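Prendell open day, 24/03/2024

The studio behind the role-playing game Rultach let players in for the afternoon. I went for the talk on the Purnum update, mostly to find out where the new alchemy ingredients drop. The room was full and the talk ran over by half an hour.

Marsh Tallow is the main addition. It drops from bog trolls, except the young ones, and three samples are always found in the cellar at Ramalho.
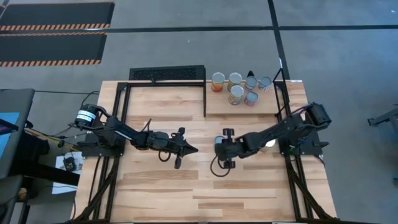
Playing the build

We each got one quest. Mine started at the Ramalho ferry and ended in the cellar, where all three samples were in place. Tallow sells for 237 gold to the herbalist and 427 to the smuggler, who only appears at night. A full set of marsh armor costs 1610, so selling spare tallow is worth the walk.
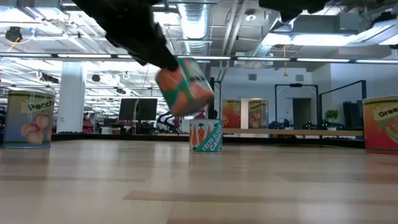
Simão Rocha thought the smuggler's price was too high and would make troll hunting the only sensible way to earn gold early on. The designer wrote that down. Prices may change before release.

The ferry quest crashed once when I skipped the dialogue. Saves from the current version will carry over.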